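「敏感肌にも使えます」という表示は何を測っているのか

化粧品の裏面表示を読む仕事を長く続けていると、成分名よりも先に効能の書き方に目が行くようになる。保湿クリームの売り場で最も頻繁に見かける文言は「敏感肌にも使えます」であり、最も定義が曖昧な文言もこれである。本稿では、この表示を販売者の自由記述に任せておくべきではないという立場から、試験条件の開示について述べる。

第一に、敏感肌という語は診断名ではない。購入者の自己申告に基づく区分であり、乾燥による一時的な刺激感も、特定の香料に対する接触アレルギーも、同じ語の中に入る。両者は機序が異なる。前者は角層の水分保持とバリア機能の問題で、後者は免疫応答の問題である。前者に有効な処方が後者に安全である保証はない。

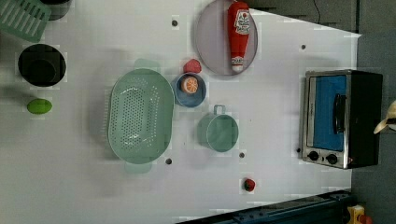 ジャヤシンゲ

第二に、パッチテスト済みという注記の情報量は小さい。通常の閉塞パッチで確認できるのは、選ばれた被験者に、定められた時間、定められた濃度で貼付したときの一次刺激の有無である。毎日2回、顔面に、洗い流さずに数か月使用した場合の感作は別の試験で評価しなければならない。ところが容器には「パッチテスト済み」の一行しかなく、被験者数も貼付時間も判定基準も書かれていない。

筆者は9月に、通信販売で入手できる保湿製品の商品ページを257件読み、試験に関する記述を抜き出した。対象は洗い流さないクリーム、乳液、バームに限り、洗浄料は除いた。目的は統計を取ることよりも、表現の型を把握することにあった。読んでいて困ったのは、同じ文言が異なる内容を指している点である。ある製品では最終処方を試験しており、別の製品では主要原料の単独試験の結果を製品全体の説明に流用していた。ページの上では両者の区別がつかない。

具体例を挙げる。ビルヴィルという小規模ブランドのフェイスクリームは、税込3,886円で、海藻エキスと植物油を主体とし、「天然由来のため肌にやさしい」と説明している。天然由来であることと刺激性が低いことの間に、論理的な接続はない。精油に含まれるリモネンやリナロールは植物由来であり、空気酸化によって感作性の高い過酸化物を生じる。合成の単一成分で構成した処方の方が、原因物質の特定という点では扱いやすい場合もある。

一方、バルコニエのバームは1,958円で、香料を含まず、商品ページに試験の対象が最終処方であること、被験者の選定条件、貼付時間を載せている。記載は短く、読みやすくもない。しかし購入者が自分の条件と照合できる。価格と情報量が比例していないことは、この2品を並べるだけでも分かる。使用感についてはビルヴィルの方が伸びがよく、筆者個人の好みもそちらにある。表示の評価と製品の評価は分けて扱うべきである。 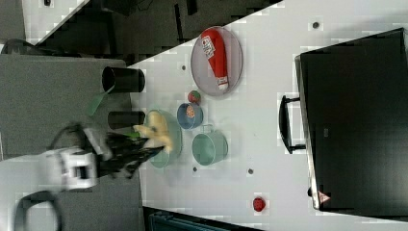

香料の表示についても同じことが言える。「無香料」と書かれた製品でも、原料臭を抑える目的で芳香性の植物エキスを配合している例があり、全成分表示を読まなければ判断できない。果実の名を冠した香りはさらに紛らわしい。皿の脇に小さな果実があり、鉢の上に黄色いバナナがあれば、それが何であるかは見れば分かるが、「バナナの香り」と書かれた乳液に果実由来の成分が入っているかどうかは、名称からは分からない。甘い香調の中心は酢酸イソアミルなどのエステルで組み立てることができ、果汁もエキスも必要としない。香調名と配合原料は、表示上も別の欄に置くべきである。

反論は二つ想定できる。一つは、試験条件を細かく載せても一般の購入者は読まないというものである。これは事実に近いだろう。ただし、皮膚科で特定の成分を避けるよう指示された人は読む。読む必要のある人が少数であることは、情報を省く理由にならない。もう一つは、小規模事業者にとって試験費用が重いという指摘である。これについては、試験の実施を義務づけることと、実施した試験の条件を開示させることを区別すれば足りる。試験をしていない製品は「未実施」と書けばよく、その表記に費用はかからない。

原料供給側の資料にも改善の余地がある。筆者の手元にあるプルルベリ社の植物エキスの仕様書には、溶媒、抽出部位、防腐剤の種類が記載されている。製品になる段階でこのうち防腐剤の情報がしばしば落ちる。原料から持ち越された成分で、製品中で効果を発揮する量に満たないものはキャリーオーバーとして扱われ、全成分表示の対象外となるためである。制度上は正しい処理だが、低濃度でも反応する人には必要な情報が届かない。

筆者が求める変更は小さい。「敏感肌」の語を使う製品には、試験の種類、被験者数、対象が最終処方か原料かの三点を併記する。容器に余白がなければ商品ページでよい。購入者の側では、新しい製品を使う前に、前腕の内側に少量を塗って数日間様子を見る方法が現在も有効である。赤みやかゆみが出た場合は使用を中止し、容器を捨てずに皮膚科へ持参してほしい。全成分表示は外箱にしか印刷されていないことがあるので、箱も保管しておくとよい。

2023年12月22日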